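Cervantes杯 シミュレーション部門 提出前点検表(Morkden班)
記入:学生ロボット部 アーム係 9月分

凡例 ○=よし △=よしということにした ×=だめ

1. シーン起動前
1-1 シーンファイルは共有フォルダの最新版か … ○
 コメント:「最新版」「最新版2」「本当の最新版」の3つがあり、正解は「最新版2」でした。残りは消してください。
1-2 乱数シードを記録したか … ○
 コメント:61。先月は記録欄に「いつもの」と書いてありました。いつものとは。
1-3 計算機室の使用届 … △
 コメント:提出済み。ただし班名がMordenになっている。

2. アームと台座
2-1 台座が作業面の奥側に置かれているか … ○
2-2 初期姿勢で自己干渉の警告が出ないか … ○
2-3 関節速度の上限が70%になっているか … ×→○
 コメント:100のままでした。画面の中なら誰もけがをしない、という意見は却下します。Anthorpeの実機に同じ設定ファイルを持っていくのはわれわれです。
2-4 非常停止のキー割り当て … ○
 コメント:スペースキー。一時停止と同じキーにするのはやめましょうと前回も書きました。

3. グリッパと板
3-1 接近時に指が開いているか … ○
3-2 板の上に手首から先以外が入らないか … ○
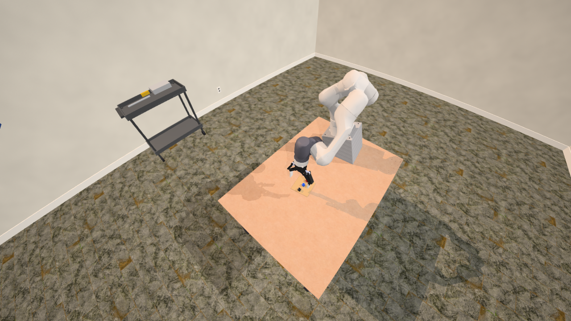

3-3 接触判定のログが出ているか … △
 コメント:出ています。出すぎています。1回の試行で800行、そのうち読む価値があるのは2行でした。出力レベルを下げてから提出すること。
3-4 把持力の値に単位が書いてあるか … ×
 コメント:数字だけ。ニュートンだと信じて進めましたが、点検表は信仰を書く欄ではないので×にします。
3-5 把持失敗時に開いて戻る動作が入っているか … ○
 コメント:入っています。戻る先が初期姿勢ではなく一つ前の経由点なのは仕様だそうです。仕様書にはまだありません。

4. 対象物と周辺
4-1 キューブの色名が課題文と一致しているか … ○
 コメント:赤、青、黒。コード側の変数名が aka、blue、kuro2 なのは見なかったことにします。次の代が困るので直してほしい。
4-2 キューブどうしの間隔は指が入る程度あるか … ○
4-3 カート、コンセントなど背景物が動作範囲の外にあるか … ○
 コメント:カートは壁際。上段の黄色いブロックを対象物として登録しないこと。一度登録した人がいて、アームが半日そちらへ行きたがりました。
4-4 床のテクスチャ … △
 コメント:課題に支障なし。長時間見ていると目にきます。変更希望は今月も却下されました。

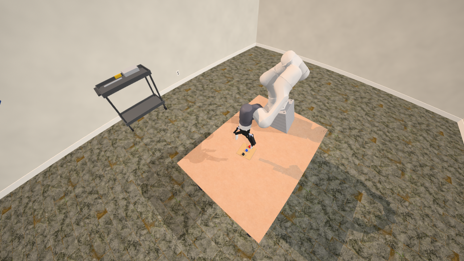 4-5 影の描画設定は提出規定どおりか … ○
 コメント:規定では「あり」。切ると軽くなるのは全員知っています。切らないでください。

5. 提出物
5-1 Horketeck形式への書き出し … ×→○
 コメント:1回目はファイル名の全角スペースで落ちました。2回目で通過。
5-2 説明書に全員が目を通したか … △
 コメント:目は通したそうです。内容を聞くと黙ります。
5-3 バックアップ … ○
 コメント:部室の棚のディスク。ラベルに「消すな」とだけ書いてあるものです。

総合判定:条件付き合格
残件:3-4の単位、3-3の出力レベル、1-3の班名訂正。締め切り当日の17時までに直し、この表に上書きせず追記してください。前回は×がすべてきれいに○へ書き換えられていて、どこを直したのか分かりませんでした。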